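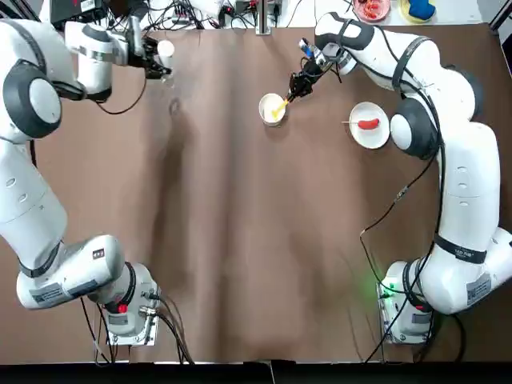
Two white robot arms at a table covered in brown paper, one of them holding a small paper cup.

Vultovgate and Grerkumthorpe: what changes in August

3 min read

Search this site... Go

Quick one this month as the printer wants it by teatime. Most of you will have heard the bishop's letter read out by now. For anyone who was away, or stuck at the back by the pram end where the speaker crackles: from August we share a priest with Grerkumthorpe. Two churches, one parish priest, one set of registers. Neither building closes. That was the first thing everybody asked me in the porch, so it goes first.

Fr Haziq Wijaya stays with us and takes on Grerkumthorpe as well. He'll go on living at the Vultovgate presbytery. Phone number the same, please leave a message if he doesn't pick up, he'll probably be on the Prostcombe road.

Mass times. The morning Mass here moves to 10 so that he can say the early one at Grerkumthorpe and still get over the hill. Evening Mass alternates between the churches, us first. Weekday Masses not settled yet. Fr Haziq wants to see how the first few weeks go before he prints anything, and I'd ask people not to ring the office about it every day. Feast days will be on the sheet as they come up.

Confessions before the evening Mass, whichever church it's in. Also by asking. Just ask him.

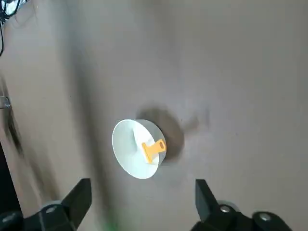
Baptisms and weddings already booked will go ahead where they were booked, on the date you were given. If you have a wedding next year and nothing in writing, get in touch now, not at Christmas. Funerals as always, wherever the family wants.

Now the money, which I know is the sore point. The collections stay seperate until the accounts have been looked at by the diocese. Our roof fund is our roof fund. It can only be spent on the roof it was given for and the letter says so in plain words, second page, near the bottom. It stands just over the 1,000 we were hoping for by the summer, so thank you, and thank you especially to whoever keeps putting notes in an envelope marked "slates". Grerkumthorpe have their own fund for the heating and the same goes for them.

Music. A few worried faces after choir practice. Nadhirah Lumenta has played the organ at Grerkumthorpe for years and is happy to play here on the alternate evenings, and our lot can go over there when it's their turn. Different hymn books, mind. Theirs is the red one with the psalms in the front. We're hoping to borrow enough copies from Prostcombe, who stopped using theirs. If not it'll be sheets for a while. She's asked me to say that anybody who can hold an alto line would be very welcome, reading music a help but not vital.
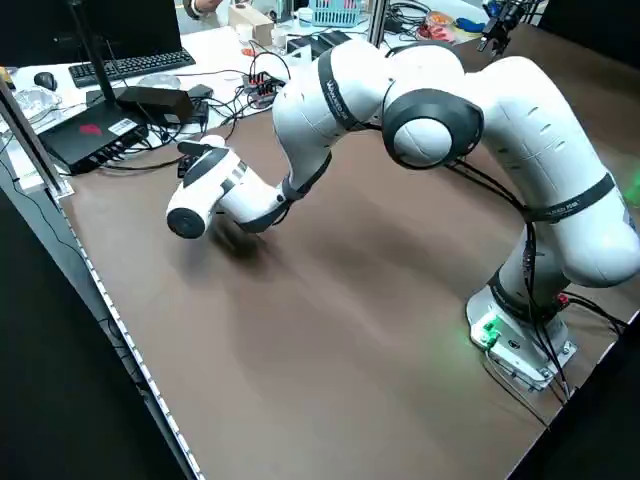 Readers and eucharistic ministers: the rota in the porch runs to the end of July and then stops. New one will cover both churches. Put your name down with a tick against Vultovgate, Grerkumthorpe or either. Please write so it can be read, last time I had somebody down who I still can't identify.

Lifts. Parking at Grerkumthorpe is tight, with the farm gate that must be kept clear at all times. There's a sheet by the repository for people who need a seat and people who've got one. The 2 pm bus is no use for anything unless you like waiting.

First Mass together is the vigil of the Assumption, in our church, food in the hall after. Bring a plate if you can. No nuts in anything please, and lable it if there's meat.

I know some of you are sad about it and so am I a bit. My parents were married at Grerkumthorpe when it had its own priest and a curate too. Fr Haziq says he'll stay behind after Mass all this month for anyone who wants to have it out with him, tea or no tea. Prayers for him as well, he's going to be doing a lot of driving.

Next newsletter once the new rota is done.

Recent items
Roof appeal: where we've got to
First Communion photographs ready to collect
Prostcombe pilgrimage, coach times
Flowers for the Lady altar, names wanted
Lost property: gloves, a rosary, one child's shoe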